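Chapter 4
Where Coats Live

I have lived in four flats, and in every one of them the coats won. In Posness they lay over the backs of chairs. In Paju I had a row of hooks by the door, which held nicely until March, when I hung up 47 things (yes, I did count, for this book) and the whole row came off the wall. My neighbour Uldis Liepiņa came round with a drill, looked at the hole and went home again.

So I'm fond of hangers – plain wooden ones most of all – and of anything that stands on its own feet. A coat stand asks nothing of your walls. You can shift it when the sofa moves, and take it with you when you go.
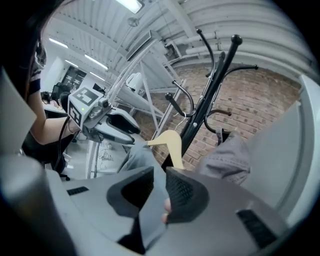

4.1 Hook, hanger or stand?

Start with the coat itself. A light jacket is happy on a hook by its loop. A heavy wool coat will pull at the collar if you leave it like that all winter, so give it a wooden hanger with a curved shoulder and let the shoulders take the weight.

Then measure your hall. Mine is 855 mm wide, and a loaded stand easily eats around 300 of that, so I walk past sideways. Ojārs Ķēniņš, who taught me most of what is in this chapter, would say I own too many coats. We'll come to sorting them in 4.3, but first get everything off the chairs and onto the bed where you can see it.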